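**Green terminal block on a small board: what stops it sliding on a smooth tabletop?**

Asked by Kobe Meijer, October 31, 2025

I have a batch of small green boards and terminal blocks to handle on a pale, smooth tabletop. The blocks are 8-way screw type. Standing upright, a block has a small footprint and moves as soon as anything touches the side of it. The flat boards are less trouble but still creep when picked up from one edge.

Constraints:

- No tape or adhesive on the parts.
- Nothing that marks the tabletop.
- The back table has to stay available for other items.

I have tried a silicone baking mat. It holds well but picks up lint, and the lint ends up on the contacts. What do people put under parts this size?

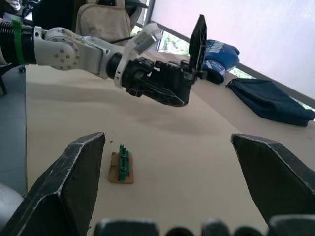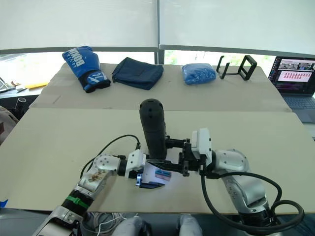
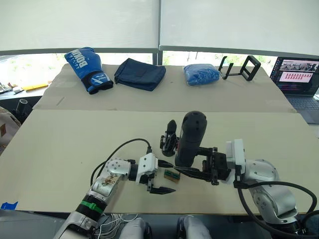 *First picture: green part upright on its piece of cardboard. Second and third: front table, with the boxing glove on the table behind.*

---

**Answer 1, Araceli Echevarría** (accepted)

Keep the cardboard, but change the size. A piece only slightly larger than the part slides together with it, so you have gained friction between part and card and nothing between card and table.

1. Cut one sheet of plain brown single-wall cardboard, at least 126 mm on the short side.
2. Leave the printed side down if there is one. Coating is slippery.
3. Put four small dots of removable putty under the corners. Putty touches the sheet and the table, never the part. Test it on a corner of the tabletop first.
4. For the upright block, glue two thin strips of the same cardboard to the sheet, spaced to the width of the block plus 1 mm. The block stands in the channel.
5. Replace the sheet when the surface goes shiny.

Cardboard sheds fiber. Brush the sheet before each session and blow out the screw holes afterward. If the boards are static sensitive, don't use cardboard at all. Get a dissipative mat and ground it.

**Comment, Kobe Meijer:** The channel works for the blocks. At plus 1 mm they lean a little, so I cut the next one tighter. Putty left no mark after a weekend.

---

**Answer 2, Baltazar Beltrán**

Atinga sells a gray bench mat, I have the small one. Grips fine. Wash it with dish soap when it gets dusty and let it dry flat. Cost me 17 at the time, probably more now.

**Comment, Araceli Echevarría:** Is it dissipative or just rubber?

**Comment, Baltazar Beltrán:** No idea, the label is gone.

---

**Answer 3, Begoña Salcedo**

Heavier base. I use a steel offcut of 700 g with a sheet of paper over it. It does not move. File the edges first and put felt under it or it will scratch the table. Not for powered boards, obviously.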